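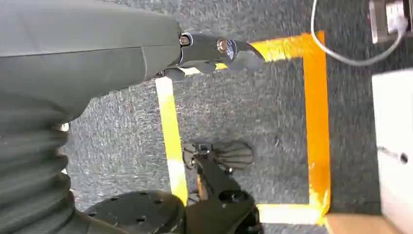
*Tape down on the floor.*

# Kendero Carpet Marking Tape, after one long fall and winter

I never thought I would have strong feelings about tape, but I've been using the Kendero carpet marking tape since September and I keep recommending it to people who didn't ask. So I'm putting it all in one place.

First, what I use it for. I teach a beginner folk dance class in a rented hall with wall-to-wall carpet (I know, I know, it's what we could afford) and I need lines. Beginners drift. You start a circle in the middle of the room and by the second tune it's up against the coat rack. A few lines on the floor fix that almost completely. I also tape out furniture at home before I buy it, which saved me from a sofa that would have blocked the heating vent.

## What you get

The roll I bought is 2 inches wide and 136 feet long. It comes in white, yellow, a nice brick red, and a blue that looks much darker on the floor than it does on the website. I'd skip the blue unless your carpet is very pale. The white is great, and the yellow is even better if your lighting is bad like ours.

It's a cloth tape with a slightly waxy top, and it tears by hand! Straight across, too, once you get the knack, which is a quick snap toward yourself with your thumbs close together. If you pull slowly you get a ragged edge with threads hanging off it.

## How it sticks

Carpet is a miserable surface for tape. Most of what I'd tried before either let go the minute somebody shuffled across it or held on so hard that it took fuzz with it. My old favorite was Idberg's general purpose cloth tape, and it's still what I'd buy for a gym floor or bare wood. On carpet, the ends curl up.

The Kendero grips the top of the pile and stays there. Vacuum first, lay the tape down loosely, and then walk it in heel to toe. I skipped the walking-in part the first time and got bubbles, and a bubble in a dance class is a toe catcher. Since I started doing it properly I've had one piece lift all season, right in the doorway where everybody turns on their heel to get their shoes.

Don't stretch it as you go. It's tempting, because a tight line looks straighter, but the tape wants to shrink back to its old length and it will pull its own ends up overnight. I snap a piece of string between two chairs and follow that.

Corners work best overlapped. I tried mitered corners for my sofa outline because I was feeling fancy, and the points lifted by morning.
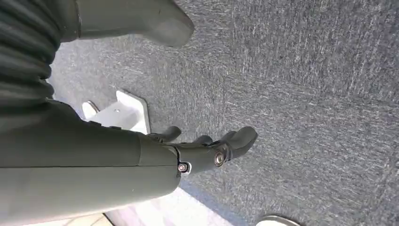 After I mentioned this tape in my post on hall floors, one reader wrote back that theirs had left a sticky stripe on a low loop carpet, and wondered if I'd seen the same. I have, once, on a piece I'd left down for weeks beside a radiator. Dish soap, warm water, and an old washcloth got it out, with a second pass the next day. The reader had also pulled theirs straight up, and I think that matters. Fold the tape back on itself and peel low and slow, almost parallel to the floor.

On the longer pile in my bedroom it's weaker. It holds well enough to show where a dresser would go, but I wouldn't dance on it. For shag I wouldn't bother with tape of any kind.

## Curves

Two inches is too wide for a tight circle. My ring at the hall is made of short straight pieces with gaps between them, and from standing height it reads as a circle just fine. Kendero sells a narrower version that's supposed to bend, but the only color in stock was the blue, so I'm waiting.

## Price and how long a roll lasts

I paid $40, and that made me wince. The Surdu tape is a lot cheaper and I really wanted to like it. It's thinner, it stretches when you tear it, and the yellow looked dingy after a couple of classes. For a single afternoon, a yard sale or a kids' party, say, I'd buy the Surdu and not feel bad.

I used some 88 feet of the Kendero on the full layout at the hall, so one roll covers the whole job with enough left for patches and a sofa or two. If you have to pull everything up after each session, the cost gets silly fast. Our hall lets us leave the lines down between classes, and that makes all the difference to the math.

## Small complaints

The cardboard core is flimsy, and mine crushed in my bag, after which the roll stopped spinning and had to be unwound by hand. I keep it in an old Etolis cookie tin now. The plastic wrapper is a pain to get off. And the start of the roll is never marked, so you'll spend a minute picking at it with a fingernail every time you forget to fold the end over.

I've already ordered another roll, in red this time, for the line where the second row stands.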